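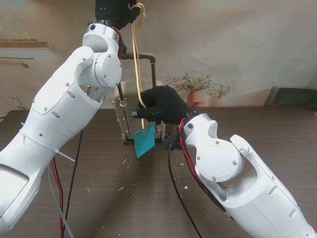 How to copy baptism entries from an old parish register

Before you start, write the name of the parish and the page number on top of your sheet. I work with the Ledesma registers, where one book has 473 pages, and without the page number it is very hard to find an entry again.

Copy each entry exactly as the priest wrote it. If the name is Ximena Salinas in one line and Jimena Salina in the next, keep both spellings. Corrections go in your own notes, in square brackets.

Write the date of birth and the date of baptism in two separate columns. In many families they are the same day, but I have seen a gap of 23 days. Abbreviations like "bapt." or "wid." stay short in the copy.

When a word is not readable, put a question mark and continue. Come back after six or more entries, when your eyes know the handwriting better.

Godparents get their own line. Very often they are aunts or uncles, and they can lead you to the mother's family.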